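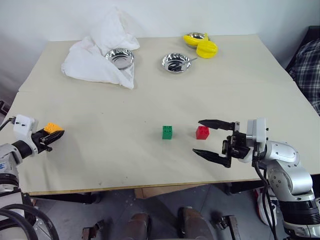 Toy blocks, three metal bowls and a white cloth on the big table.

Right, I've been meaning to write this up since May, so: a thread about the crossing on Nirari Road, and why I think the green man there is a bit of a liar.

---

If you don't know it, Nirari Road is the one that runs from the Magalhães roundabout down past the shops to the health centre. It's 2 lanes each way and there's one push-button crossing for the whole stretch. One! Everyone on the estate side has to use it to get to anything at all.

---

So you press the button. The WAIT light comes on. And then you stand there, and you stand there, and a gap goes by that you could have walked a horse through, and you're still standing there. Then another gap. Then the lights change for the cars, just as the last car in sight has gone through.

---

I know how this sounds. Woman cross about traffic light, film at eleven. But I do this walk most days and what I keep seeing is people giving up. They press, they wait, they look both ways, they go. Then the lights turn red behind them and the drivers sit there looking at an empty crossing and fuming.

---

Which annoys the drivers too, and fair enough. I drive that road as well and I've done my share of fuming.

---

The bit I find worrying is the green man himself. He's fine if you're me, in trainers, with nothing to carry. I get over with time to spare. Try it with my mum though (new hip, doing brilliantly, not fast) and he's gone before we reach the far lane.

---

The crossing is one of the older sort with the little man on the opposite side of the road, so once he goes out you've got nothing to look at. There's a stretch of flashing amber, and the drivers are meant to let you finish. Most do. Some creep. If you've ever been crept at while holding your mother's arm you'll know it's not very nice.

---

I asked the council how the timing gets decided and got quite a decent reply, I have to say. It took them 9 weeks but it was a proper letter with proper paragraphs in it. I've read it a few times now and I think I follow most of it.

---

As I understand it, the box at the side of the road has a minimum time that cars get on green before anyone on foot can interrupt. Ours was set to suit the roundabout, so that the queue doesn't back up and block it. That was before the health centre moved in, when the bottom of the road was a carpet warehouse and a lot of buddleia.

---

So the road changed and the box didn't! I'm not even angry about it, it's just one of those things that sits there until somebody pokes it.

---

They also said there are sensors you can fit on top of the lights that notice if a person is still crossing and hold the traffic a bit longer. And others that notice if you've pressed the button and wandered off, and cancel it. That second one would sort out the empty crossing problem in one go. We have neither. The crossing near the station has both, and it's lovely, go and have a go on it.

---

Now for the buses. The Fluvivo stop is just past the crossing on the town side, and if you're coming from the estate you can see the bus pull in while you're stuck on the wrong side staring at a red man. You can guess what people do. I've done it. I'm not proud, I had a bag of compost with me.

---

I wrote to Fluvivo to ask if the stop could shift along a bit, and they said stops are the council's business. The council said it would need to talk to Fluvivo. I have now put both of them on the same email and said hello to everyone, so we'll see.

---

Someone in the replies last time said to report it on Cluta. I did! For anyone who hasn't used it, Cluta is the app our council uses for potholes and broken street lights and so on. It's good for potholes. I got one by my gate filled that way.

---

What it hasn't got is a button for "this works but it works badly". I picked "traffic light fault", and a very polite engineer came out, found no fault, and closed it. Which was correct, there isn't a fault. It's doing exactly what it was told to do years ago.

---

So if you're reporting it, don't pick fault. Go to "other highways matter" and put "crossing timing review" in the first line. I had that from the council letter, it's apparently what gets it sent to the signals people instead of the repairs people.

---

Things that help, if you want to write in: say which side you were crossing from, what time of day, and who you were with if they're slower than you (kids, a buggy, a stick). "It's rubbish" is heartfelt but they can't do much with it. I know this from having sent that one first.

---

To the person who said people should just be patient: yes, in an ideal world. But if a crossing makes you wait long enough that ordinary sensible grown-ups walk out on a red man, I think the crossing has to take a bit of the blame. You can put up as many posters as you like. My 2 pence anyway.

---

And to the person who said we need a footbridge. Oh, please no. I grew up near one. It smelled, it had 2 flights of steps at each end and everyone ran across the road underneath it.

---

What I'd like is pretty dull really. A shorter wait after you press, at least outside rush hour. A longer green man. The sensors, if there's money, and the letter did say they get fitted when old lights are replaced, so I've asked where ours are on the list.

---

No answer on the list yet. I'll add to this when I hear. School holidays are coming so the mornings will be quieter for a bit, and I'd rather they came and looked at it in term time, around the school run, when it's at its worst. I've said so in the email.

---

Also, a few of you asked: yes, the bakery by the roundabout is still open, they've only moved the door round the side. Cheese twists still good. You do have to use the crossing to get to it.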